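Clothing collections from Etetti: your questions answered

Last updated Friday, December 4, 2020

What do you take?
Coats, jumpers, trousers, dresses, hats, scarves and shoes in pairs. Everything should be clean and fit to wear again. A missing button is fine.

What can't you take?
Pillows, duvets, carpets, school uniform with a name sewn in, and anything with paint or oil on it.

How should I pack my items?
In tied bags, with shoes in a bag of their own. Please keep each bag light enough for one person to lift.

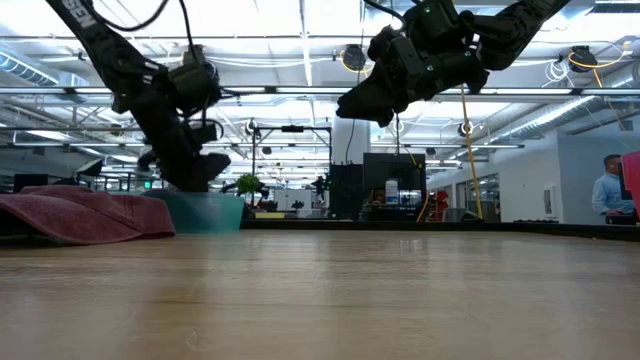 Do I have to be at home?
No. Leave the bags by your front door before 8 am and put the Etetti label where the driver can see it. If you live in a flat, use the notes box on the booking form to tell us how to get in.

How much does it cost?
Up to 2 bags are free. For larger loads we charge by the van space you need, and you will see the price before you confirm.

Which areas do you cover?
Ivlow and the villages within roughly 40 miles. We hope to add Coutinho Road and the streets north of it in February.

Where do the clothes go?
Most are sold in our shop on Guvis Street. Winter things go out first at this time of year. Items that have not sold after 100 days are passed on to other shops or sent for rag. 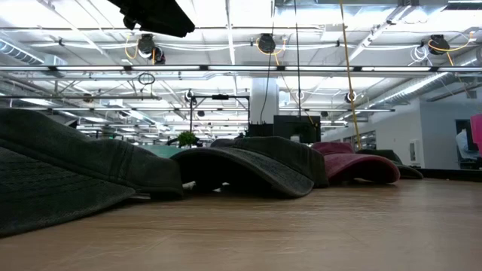 Can I get something back if I gave it by mistake?
Ring us the same day if you can. Once the bags have been sorted we are unlikely to find it.

Can I change my collection date?
Yes, up to noon the day before. Use the link in your booking email.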